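Gwilliam Stirer, hotplate model

I bought this one to replace a Brarnitar that had lost its heater. Setpoint accuracy is fair. With the probe in a water bath, it overshot by 3 degrees on the first ramp and settled in roughly 20 minutes.

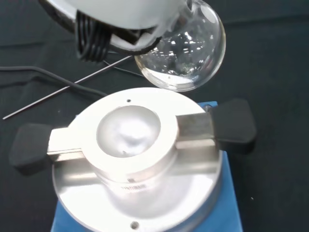
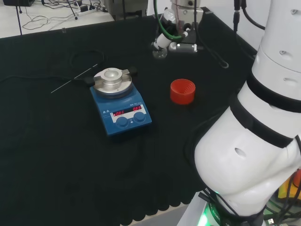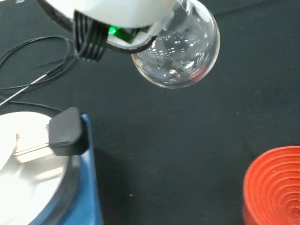
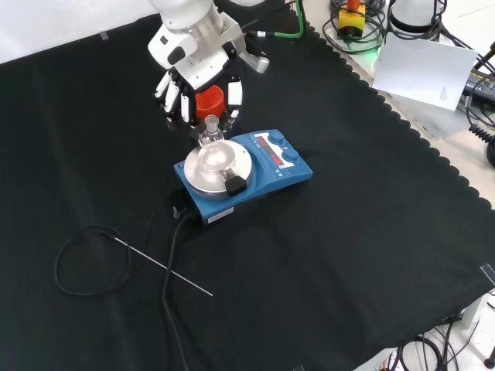
Speed control is the weak point. Below 53 rpm the bar stalls in glycerol, and the manual gives no torque figure. Elin Voyle at Plurnismont sent me the service sheet, which doesn't list one either. The power cord is too short for a deep bench. 4 out of 5.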